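Visit to the Modholm demonstration recording site, September

The visit was arranged so that members could see how first-person recordings of household tasks are collected and checked before they are used to train manipulation policies. Feng-yi Shek took us through the written procedure, and Róisín Ó Conaill covered review and retention.

Modholm works to an in-house rule set, now at issue 3. Each task has a card stating the start state, the end state and the objects allowed. Operators are told to work at normal speed and to keep both hands in view while the object is being handled. A failed attempt is kept and labelled as such. Ljungberg, who build the gripper side, asked for this after early sets contained only successes.

Lighting and clutter are left as found. Gromis had pressed for a cleaned and standardised room, but the present rule forbids tidying between takes.

Most of our questions concerned mirrors. Bathroom tasks are grouped under card 251, and a reflection can show a second pair of hands, which the labelling software may count as another person. Reviewers must tag the reflection separately and check it for faces.
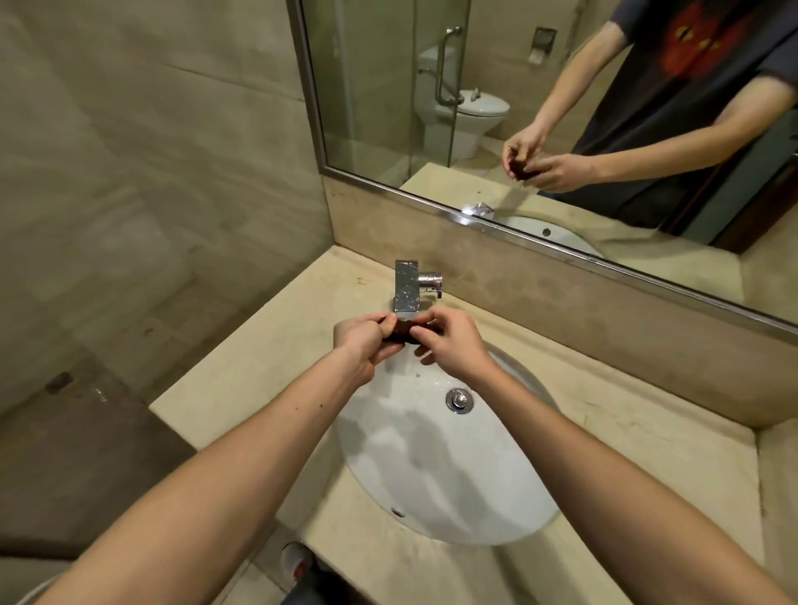 Two-handed hold below the spout, with the hands repeated in the wall mirror.

Clips are reviewed in batches of 2000. Shek would like 3000, but Ó Conaill considers the smaller batch easier to audit. Withdrawal of consent removes the clip and any labels made from it. We asked for a copy of the mirror rule to compare with the Plurkton draft.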